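Skuvia 2 – battery charging cabinet for handset and tablet assembly lines

Made by Chettiar at the Clalham works
Product group: production floor equipment
Price: 1299 per cabinet, without tax and delivery 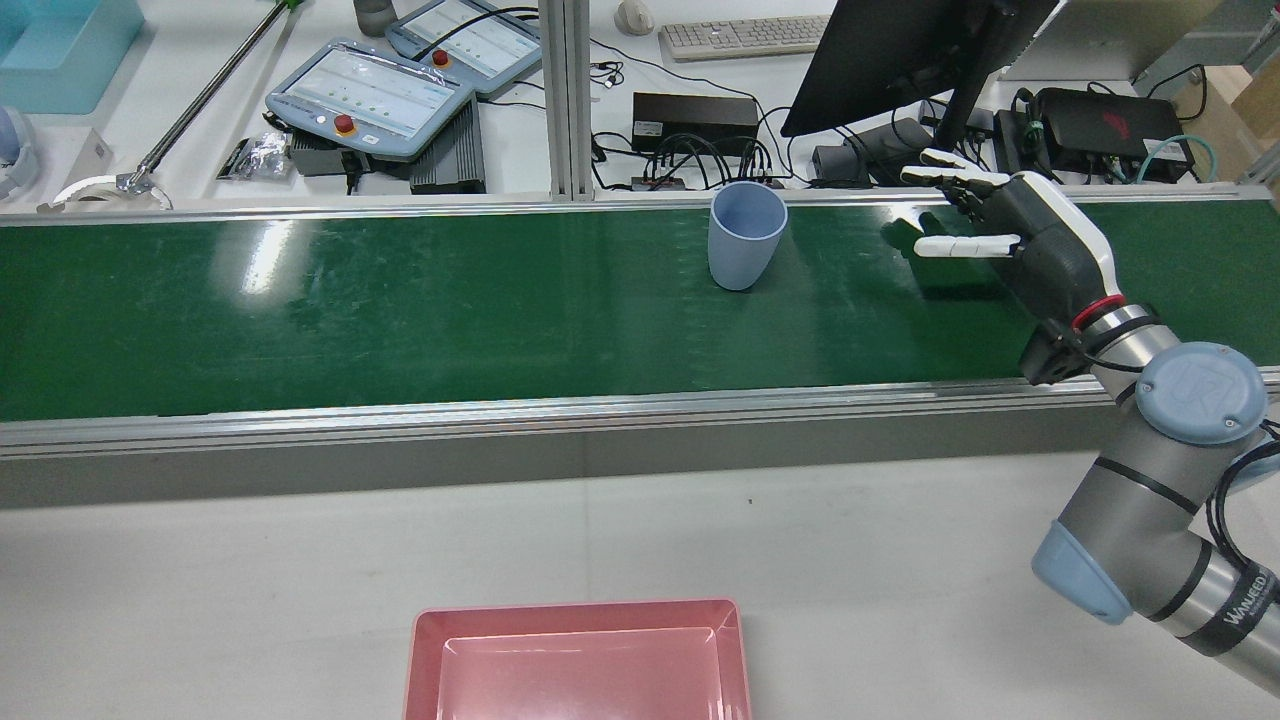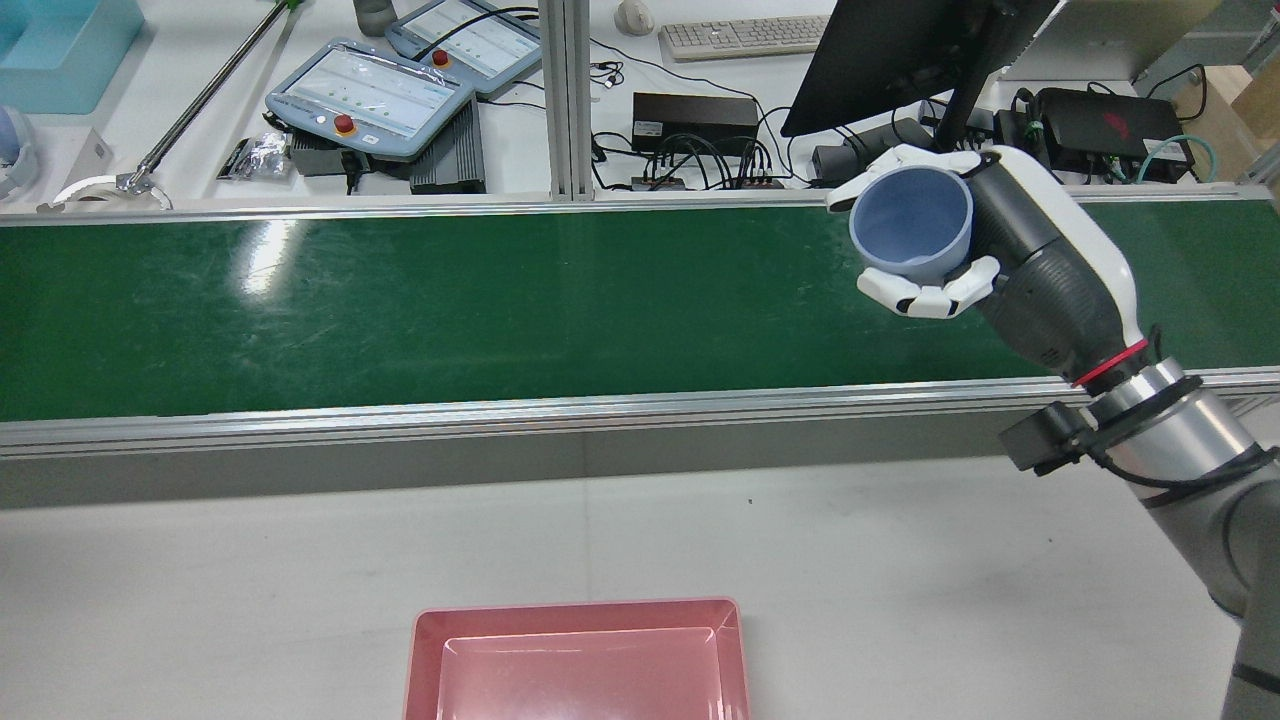
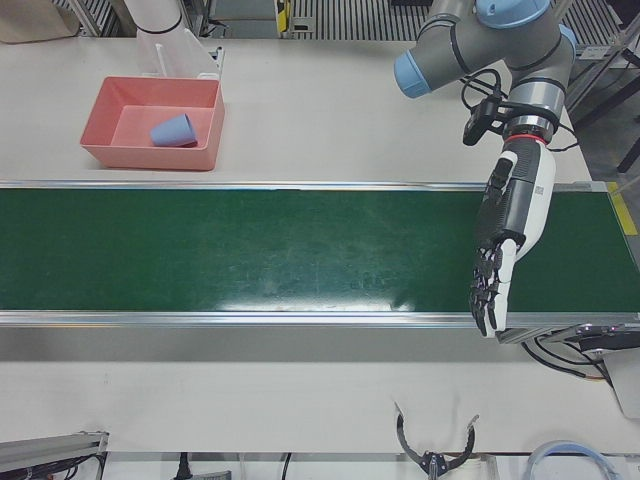

The Skuvia 2 is a closed cabinet for charging and storing the small devices that are used every day in a phone factory: barcode readers, test handsets, two-way radios and the tablets on which the work instructions are shown. It was developed together with the people of our own assembly halls, where every shift started with a search for a reader that still had power in it.

What is in the cabinet

The cabinet has five shelves, and each shelf can be pulled out fully. The charging sockets are at the back of the shelf and the cables come forward through a soft channel, so the plug does not hang in the air when the device is taken away. The height of the shelves can be changed by hand, without tools. For large tablets we advise to use four shelves only and to keep the fifth one for spare parts.

The door is steel with a small window. It closes with a key, or with the staff card if you order the card lock. The lock keeps working when the power in the hall is off, and it has its own small battery for this. This battery should be changed once a year. A yellow light on the door starts to blink when it becomes weak, and it will blink for several weeks before the lock stops, but please do not wait so long.

Charging

All shelves do not charge at the same moment. The control unit looks at which devices are most empty and gives the power to them first. In this way the whole cabinet can be connected to a normal wall socket and will not take more than 2000 watts, also when it is full on a Thursday evening before the long shift. If you have devices which must always be ready, for example the radios of the fire team, you can put them on the top shelf and switch this shelf to "always on".

The temperature is measured on every shelf. When a shelf becomes too warm, it is switched off and the others continue. The fan at the rear is quiet, but it is not silent, and in a meeting room you would hear it. We sell the cabinet for production halls and stores.

Which model do you need?

There are two models. The standard model has the key lock and the display on the door. The network model has the card lock as well and sends a list of taken and returned devices to your own server. It does not need an internet connection and nothing is sent to Chettiar. The list is a simple text file, and most stock systems can read it. The price for the network model depends on the number of cards, so please ask for it.

Customers who have the first Skuvia can keep their old shelves. They fit in the new cabinet, only the cable channel must be changed. We have the channel in stock in Clalham and it can be ordered as a single part.

Placing and connecting

The cabinet is delivered standing on a pallet and in one piece. It needs a flat floor and a free space of one hand behind the fan. It must be fixed to the wall with the two brackets, also when it seems heavy enough to stand alone, because with all shelves pulled out it can fall forward. Brackets and screws for a brick wall are in the box. For light walls you must choose other screws, and your building department will know which ones.

Do not place the cabinet next to the soldering area or under a water pipe. The sockets inside are for the chargers only. In the first months we saw that several customers connected a kettle or a desk fan, and then the control unit switches off the shelf and somebody has to start it again with the key.

Technical details

Shelves: five, adjustable
Maximum power: 2000 watts
Lock: key (standard), key and staff card (network model)
Colour: light grey, other colours on request
Cable life: tested for 3000 times plugging in and out
Guarantee: 2 years on the cabinet and the control unit, not on the cables

The cables are parts that wear out. With two or three shifts a day, the cables on the most used shelf will need changing earlier than the others. We recommend to change the places of the shelves every few months – it takes a few minutes and the cables then wear more equally.

Delivery and service

Standard cabinets are built in Clalham and sent from our store in Drorolstead. Delivery time is normally three weeks. Orders which come in March can take longer, as many plants renew their equipment in this period and the store is then almost empty. If you need the cabinets for the opening of a new line, please tell us the date with your order and we will say truly if we can reach it.

Spare parts are sent on the same day when we receive the order before noon. For repair we do not ask you to send back the cabinet. The control unit can be taken out with four screws, and we send you another one while yours is being repaired. Please write the serial number on the form. You find it inside the door, on the left side – not on the back, where the number belongs to the fan only.

Accessories

Card lock, for later mounting
Extra shelf with sockets
Cable channel for first Skuvia shelves
Set of wheels with brakes (not together with the wall brackets)
Numbered stickers for devices and shelves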